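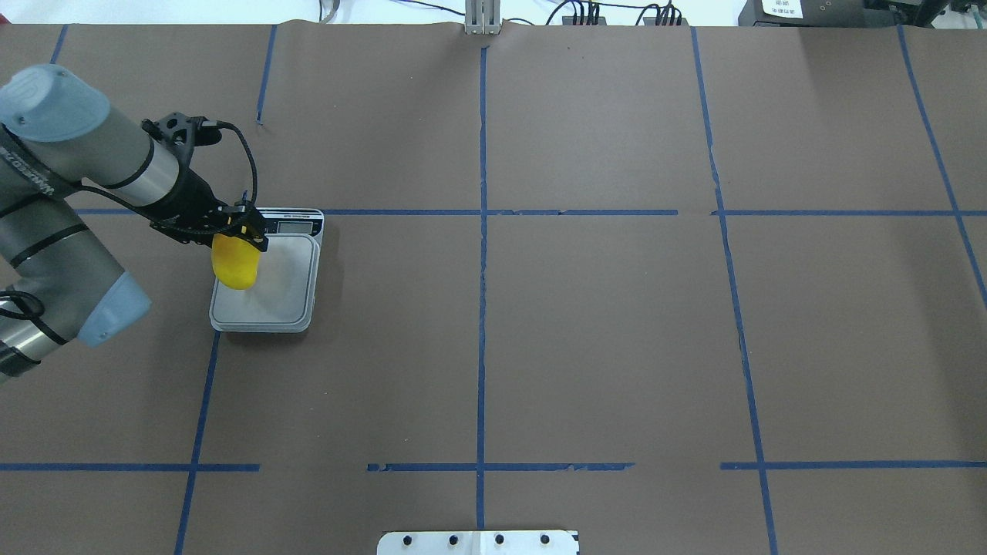
*Over to the scale, one yellow thing at a time.*

Hello from Cludholm! I'm Fengying Guo, and I'm after people who do ordinary chores to come and help me work out which ones a machine can manage yet (my own guess is fewer than the adverts say).

You'd spend a morning with us doing kitchen and shop jobs your own way – weighing, bagging, wiping down – and then watch the arm have a go and mark it out of ten. Be as harsh as you like!

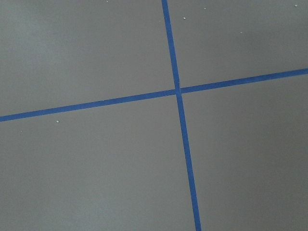

Wiping down is the chore I argue about most with Alvar Engström, who runs the arm with me. He says it's solved, I say come and see my worktop after toast. We'll ask you to say when a surface is clean enough, and little white specks either side of a strip of blue tape are just the sort of thing people disagree on. Would you bother? Would your mum?

No technical know-how needed, and shop workers, carers and keen home cooks are all very welcome. We pay 1,000 kronor for the morning, plus lunch. Write to me or Alvar at the Nygård workshop by 28/11/2025 and tell us which chore you'd hand over first.
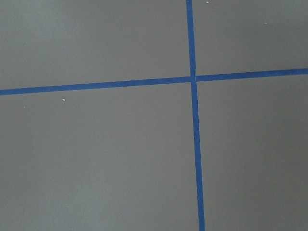
*Blue tape crossing on the grey surface.*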